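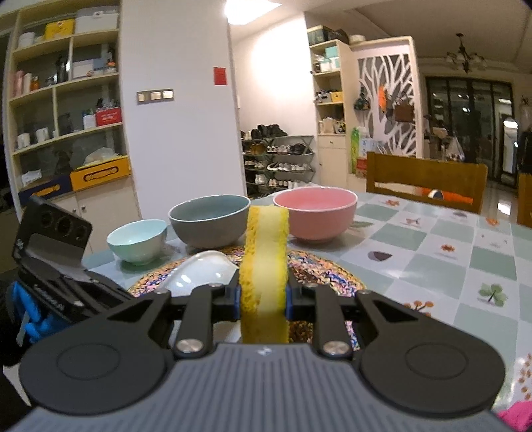

Home Tickets Build logs Parts Wiki Log in

Ticket 36: left gripper loses bowl rim when wiping starts
Project: Prillar (hand-held pair, home build)
Opened by: Bethel Dinsa
Assigned to: Fung-ping Yau
Status: open, workaround in use

Symptom
Task is bowl and sponge, two grippers, on the dining table. The bowl gripper takes the rim with one pad inside and one outside. The hold is good until the sponge gripper pushes on the inner wall. The bowl then rotates about the pads and the rim works out of the tips. Worst on the glossy bowls. Sponge gripper has no fault when it holds the sponge upright by the flat faces.

Settings at time of fault
Log rate 20 Hz. Jaw encoder 2000 counts open, zero at pads touching. Firmware is the August build.

Log

Bethel Dinsa
Swapped left and right grippers. Fault stays with whichever one has the bowl. Not a single bad unit, then. Pivot screws checked on both, none loose.

Fung-ping Yau
Encoder trace shows the jaw opening slightly before the rim goes. Either the linkage is flexing or the trigger hand relaxes. Please repeat with the trigger strapped closed.

Bethel Dinsa
Strapped. Jaw trace is now flat and the bowl still rotates, but later in the stroke. So two causes: trigger relaxing, and pad contact too small to resist the turning load.

Evdokia Papadakis
How deep is the rim in the pads? On my Tsegaye build the tips alone would never hold a curved wall. Push in until the inner pad is well below the rim, then close.

Bethel Dinsa
Tried deeper, with the bowl tipped and the sponge brought in from the other side.

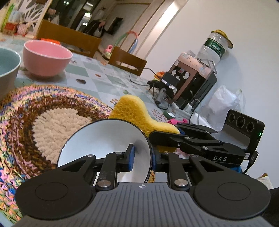 Rim grip on the white bowl, sponge in the second gripper.

Deeper grip is better. Side effect: the two sets of fingers come close together, and the sponge arm has to be angled to stay clear of the linkage.

Nuria Mamo
Don't fit stiffer pads yet. I did on mine and lost the sponge grip, as they no longer gave at the corners. Wash the blue faces with plain soap and dry them first. Washing-up liquid leaves a film.

Bethel Dinsa
Washed. Small improvement, not enough to close.

Fung-ping Yau
Trigger spring is the next item. Raising the trace buffer to 1000 samples so the whole stroke is kept. Send one run with the old spring before you change anything.

Workaround
Rim deep in the pads, trigger strapped, light pressure on the sponge.

To do
Old spring run, then new spring run, same bowl.
Check finger clearance with the sponge arm at a steeper angle.

Last edited 11/16/25 by Bethel Dinsa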